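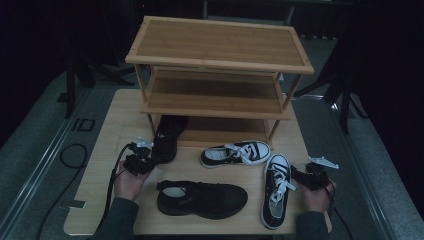
Kayode Olaniyan was 24 when he took a room above a bakery in Jotcombe and began teaching night-shift workers to read their own tenancy agreements. The classes ran from six in the morning, when the hospital laundry and the bus depot changed over, and they were free. Within a year the room was too small.

Olaniyan had come to the town to work as a clerk at Kirard, the textile firm that then owned most of the terraced houses near the canal. Kirard let its houses to its own staff, and a worker who lost a job lost the house with it. Families who had arrived from Nigeria, Jamaica and Vietnam were usually given the worst of the stock and charged a "furnishing supplement" that their white neighbours did not pay. Olaniyan found the supplement while copying rent books. He wrote out the figures by hand and took them home.

He did not go to the newspapers first. He went from door to door with Nhi Phan, a machinist whose family had been charged the supplement on an unfurnished house. Phan spoke to the Vietnamese households, many of whom had been told that any complaint would affect their right to stay in the country. She explained that this was false, and she put it in writing in a two-page newsletter called Từ, meaning "word". It was printed on a borrowed duplicator and handed out at the factory gate.

The rent strike began in December with 13 households. Kirard sent notices to quit to all of them and dismissed Olaniyan the same week. Phan kept her job, though she was moved to a part of the works where she had no one to talk to. By spring most of the canal streets had joined, and a petition of 3000 names was carried to the council offices.

The case reached the county court the following year. The judge ruled that the supplement was unlawful and ordered it to be repaid. He declined to rule on whether tenants had been treated differently on grounds of race, a decision Phan criticised for the rest of her life. "We got the money," she told a meeting at the Zomora Hall. "We did not get the sentence that said why."

The two disagreed over what should come next. Olaniyan wanted a national tenants' body and spent long periods away speaking in other towns. Phan thought the work belonged in Jotcombe, and she stayed on as editor of Từ, which by then appeared in English as well as Vietnamese and carried advice on schools, wages and police stops.

Olaniyan returned to the town in poor health and taught at the Zomora Hall until he retired. The early class still meets there, at six in the morning, and the rent books he copied are kept in the town library.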